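# Comparing two finger pads on a hand-held gripper

Uzma Soomro, Darkotstead project group
February 8, 2020

## Aim

The Lunelura project needs demonstrations of small objects being picked up from a table and put in a box. In January we had trouble with thin and round things, which slid out of the fingers before they reached the box. This report compares two pads, the plain rubber one we started with and a softer padded one, and says which we will use for the rest of the term.

## Set-up

Both pads were fitted to the same hand-held gripper, with the camera in the same position each time. I held the tool for all the trials, so the results depend on one person's grip. The trigger spring was not changed. The Drirley pad is hard rubber with a ribbed face. The Salameh pad is smooth foam with a fabric cover, and it gives a little when pressed.

The first trials were done on a bare bench in the lab. Later ones were done at home on a patterned cloth, as we also wanted to know if a busy background would upset the tracking. The items were bracelets, rings, a bangle and watches. The box stood open at the back and stayed there between picks.
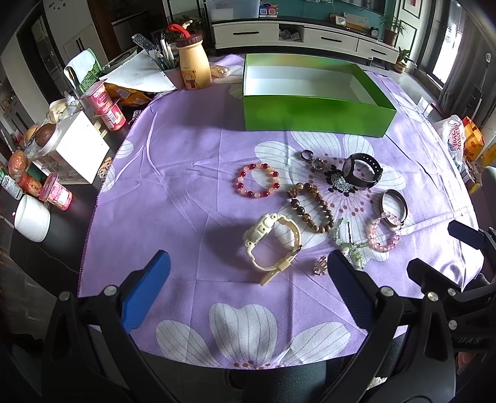
*Figure 1. Jewellery and watches on the flowered cloth, seen between the blue padded fingers, with the green box behind.*

A trial counted as a success if the item was lifted and released inside the box without being touched by hand. I allowed two attempts at each pick. Anything that needed a third was written down as a failure.

## Results

We recorded around 2000 picks, of which 1375 were usable. Most of the rest were lost when the tracking dropped out, usually after I had turned the tool too quickly.

Bead bracelets were easy with either pad if they were pinched across several beads. Picked up by one bead, they swung and sometimes caught on the edge of the box. Watches were best taken by the strap. The ribbed pad slipped on watch cases, and the foam pad held them better but needed a firmer squeeze.

Rings were the worst items for both. The foam folds over a ring before it closes, and the ring then shoots out sideways – this happened 7 times in one afternoon. Coming in at a low angle helped, though it put more strain on my wrist.

The cloth made less difference than expected. It did wrinkle when the fingers pressed down, and after a while I had to stop and pull it flat.

## Choice of pad

We will keep the Salameh pad for bracelets and watches and try a thinner foam for rings. The cover had started to lift at one corner by the last session and needs gluing before the next one.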